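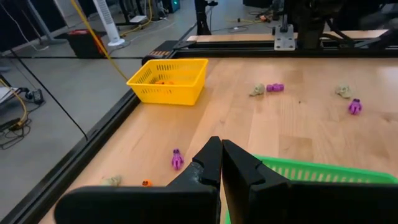 I got Pirmin Ortner on the phone at what was, for him, breakfast. He was eating toast. He apologized for the toast twice and then kept going with it, so if some of these quotes sound a little crunchy, now you know why.

Ortner is the guy behind Flastia, the one-man musical I've been bugging my friends about ever since the cast album (can you call it a cast album with a cast of one?) came out in May. He wrote the songs, he plays all 13 characters, and until the theaters closed he was doing it five nights a week at the Bachmann, which holds more people than he ever planned on singing to.

"I wrote it for a room with bad chairs," he told me. "Then they put me in a place with a balcony. I had to learn to look up. The first week I played the whole thing to row four."

The show follows a ferry town over one long winter, and if you haven't heard it, start with "Jernitgate." It's the big one, the song where the harbor master and his sister argue over the same melody, and yes, that's Ortner doing both voices, live, no tape. I asked how long it took to get right.

"Oh, it was terrible for ages. I kept running out of air on her part. Teun finally moved it down a step and didn't tell me. I thought I'd gotten better!"

Teun would be Teun Desmet, his pianist and musical director, who is the only other person on stage and never says a word. I'd assumed that was an artistic choice. Ortner laughed so hard he had to put the phone down.

"He had lines. He had up to 2,000 words in the first draft, a whole speech about fog. He read it once at the piano and closed the lid. So now he plays the fog."

We talked for a while about what he's been doing at home. Mostly it's writing, plus a lot of scales with the windows shut for the sake of the people upstairs. He and Desmet send piano parts back and forth, and there are four new songs so far. One is called "Gisix," and he hummed me a bit of it, which I've now had stuck in my head for days with no way to look it up. He wouldn't say what the word means. I tried three different ways of asking.

Does he miss the audience? There was a pause here, and more toast.

"I miss the coughing. You can tell everything from the coughing. If they cough in the lighthouse scene, I'm going too slow."

He wants to bring the show back with the new songs in it, and he'd like to cut the intermission, though Desmet is against that. I asked who usually wins.

"Teun needs his coffee," he said. "So there'll be an intermission."

August 8, 2020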